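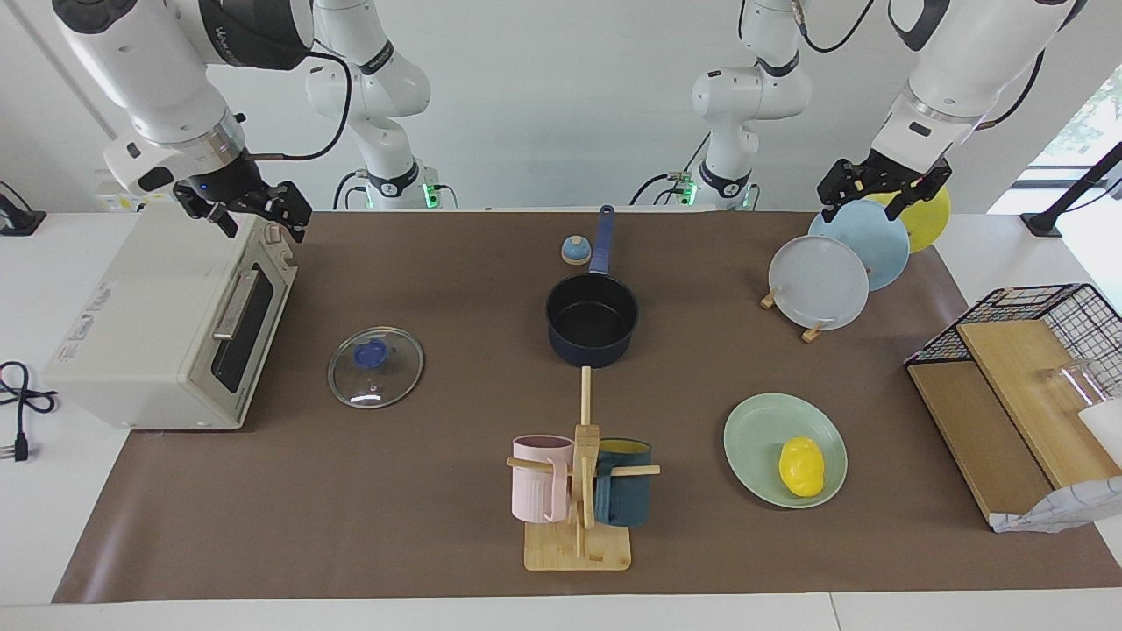 About Hondcombe

Hondcombe sells and rents two-arm tabletop robot stations for kitchen and housekeeping tasks. We are a small company. Our main shop and test room are in Jondport, and we keep a parts store and repair bench in Irkent.

What we make

Our main product is the Boonyarit station. It comes as a pair of arms with two-finger grippers, the mounting hardware, the control computer, and a box of household objects to practice on. The arms go on a table you already own or on one we supply. A station needs one wall outlet and a network connection. It does not need a safety cage at the speeds we ship it with, but we ask every customer to read the setup guide before turning it on, and we go through it with them on the first day.

Most of our customers are university labs, technical colleges, and companies that are working on home robots and do not want to build their own bench. A few are appliance makers who want to know whether a machine can open, lift, or put away what they sell.

The object box

People ask about the object box more than anything else we offer. We put it together because the blocks and cubes that come with many arms did not teach our customers much about a kitchen. A handle sticks out to one side. A plate is thin and stands close to the next plate. A mug has to go on its peg the right way around. We buy from ordinary housewares stores, so a broken plate can be replaced the same afternoon. Contents change a little from one batch to the next as stores drop colors and styles.
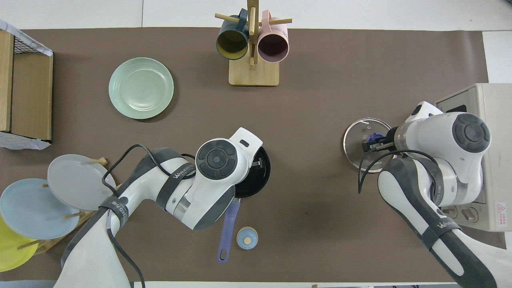
Page last changed: 2018-05-11

Lids are a good example of how we choose. A clear glass lid is hard for many camera systems to find on a table, and the knob is a small thing to grip. We keep one with a blue knob in the test room, along with pans, a mug tree, and a rack of plates. Customers who visit can try their own software on the same objects before they order.

The test room

The test room can be booked by the half day or the full day. One of us is present the whole time. You may bring your own objects as long as they weigh less than 500 grams each and contain no liquid. Knives and open flames are not allowed. Recordings made during your booking belong to you, and we delete our copy when you tell us you have yours.

Who we are

Hondcombe was started by Jirayu Luangrath and Decha Sombatkul. Jirayu had repaired packaging machines and handles the mechanical side, including mounts, cables, and fingers. Decha writes the control software and the setup guide and answers most of the support mail. There are 12 of us now, counting the two people at Irkent.

Our first office was Room 932 in a shared building across town, and some older invoices and shipping labels still carry that number. Please do not send returns there.

Service and rental

Every station we sell comes with 12 months of service. That covers the arms, the grippers, and the control computer. Gripper finger pads wear out and are sold separately. Rental stations are delivered and set up by our own staff, and the shortest rental is one month. Rental customers can keep the object box at the end if they pay for it.

Repairs go to Irkent. Write to support first so we can send you the return form and the right carton, and leave the cables attached to the arms when you pack them. The repair bench closes for stock count during the second week of November. Support mail is still answered that week.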